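Live-in House Manager, Nollanlow Shared House

Kikia Housing is hiring a live-in house manager for Nollanlow, a shared house for adults who are in town for work or training and need a furnished room for a few months at a time. The current manager is moving out of state at the end of February and we would like the new person to overlap with her for at least a week.

Hours: 30 per week, plus being reachable by phone overnight
Pay: hourly, paid every two weeks, with a private one-bedroom apartment on the ground floor included
Start: February
Reports to: Trudy Donnelly, Housing Director

About the house

Nollanlow has 16 private bedrooms on three floors. Most residents stay between two and six months. Some are traveling nurses at the hospital, some are apprentices at the training center on Sotedow Road, and a few are people between leases. Everyone has a lock on their own door and a shelf in the pantry. Bathrooms are shared, two to a floor. Laundry is in the basement and is free.

We also run a larger building, Nilsuwan, with 41 rooms, on the other side of the river. It has its own manager. You would cover for that manager during vacations and he would cover for you.

The shared kitchen is where residents run into each other, and it is where most of the small problems start. Food goes missing, pans get left in the sink, somebody reheats fish at midnight. We don't expect you to cook for anyone or clean up after them. We do expect you to know the kitchen rules, to post them where people will read them, and to talk to a resident in person when something keeps happening.
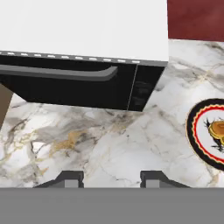

Shared kitchen: microwave with white top and black door.

What you will do

Show rooms to applicants, usually in the late afternoon, and take their paperwork. The office decides on applications, but we ask for your opinion and we listen to it.

Do move-ins and move-outs. This means walking the room with the resident, filling out the condition form, handing over or collecting keys, and sending the form to the office the same day. In a busy month there may be 12 of these.

Walk the house once in the morning and once in the evening. Check exterior doors, hall lights, bathrooms, and the basement. Write down anything that needs repair and put it in the maintenance system. You can change a light bulb or reset a breaker yourself. Anything with gas, wiring or plumbing behind the wall goes to our contractor.

Meet the cleaning crew when they come, let them in, and check the work before they leave. They do halls, bathrooms, stairs and kitchen floors. Residents clean their own rooms.

Order supplies - paper goods, trash bags, dish soap, detergent, light bulbs - and stay inside the monthly budget. Keep the receipts.

Handle noise complaints and disagreements between residents. Most of these are settled with a short conversation. If one is not, you write it up and Trudy steps in. You will never be asked to remove a person from the building on your own.

Run the fire drill twice a year and test the smoke alarms every month.

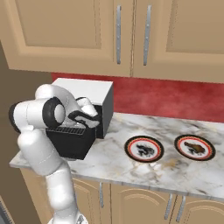
Keep the inventory of household items up to date. We furnish the kitchen and common rooms completely, so residents can arrive with a suitcase and nothing else. Things break and things walk off, and the list is how we know what to replace. It lives in a spreadsheet and takes less than an hour a month if you keep up with it.

What we are looking for

You should have at least a year of experience in a job where you dealt with the public and had to keep records. Past managers have come from hotels, dorms, campgrounds, and in one case a bowling alley. Property management experience is welcome and not required.

You need to be able to climb three flights of stairs several times a day and lift 30 pounds. You need to write clear, short emails in English. A second language is useful, Spanish most of all. You need a valid driver's license, and we pay mileage when you drive to Nilsuwan or the hardware store.

We need someone who is comfortable living where they work. Residents will knock on your door outside of office hours even though the sign tells them to call. Your days off are your own and the cover manager's number goes up on the board, but you will still meet people in the hall with your groceries in your arms. Please think about this before you apply. It is the main reason people have left the job.

A background check is required for anyone who lives on site with access to master keys. A record does not automatically rule you out. We look at what it was and when.

The apartment

The manager's apartment has its own entrance from the side yard, a full bathroom, a small kitchen and one parking space. Heat, water, electricity and internet are included. It is unfurnished except for the stove and refrigerator. A partner may live with you. One cat or one dog under 30 pounds is fine. The apartment goes with the job, and if you leave you have 30 days to move out.

Other benefits

Health insurance after 30 days, with Kikia paying most of the premium for the employee. 12 paid vacation days in the first year and 16 after that. Six paid holidays. We pay for first aid and CPR training and for the state fair housing course, which you need to complete in your first three months.

How to apply

Send a resume and a short letter to Trudy Donnelly at the Kikia office, by email or on paper. In the letter, tell us about a time you had to tell someone no and how it went. One page is plenty. Please also say whether you would be bringing a pet and the earliest date you could move.

We will call people for a first talk by phone, which takes 30 minutes. After that we invite two or three to the house for an afternoon. You will see the apartment, walk the building with the current manager and have coffee with any residents who are home. Visits start at 3:00 p.m. and finish by 5:00 p.m. We pay for your time at the visit.

Letters are read as they come in, and the listing comes down when the job is filled. Kikia Housing is an equal opportunity employer. If you need an accommodation for the phone talk or the visit, tell us when you write. The building does not have an elevator, but the ground floor, including the office and the manager's apartment, has no steps.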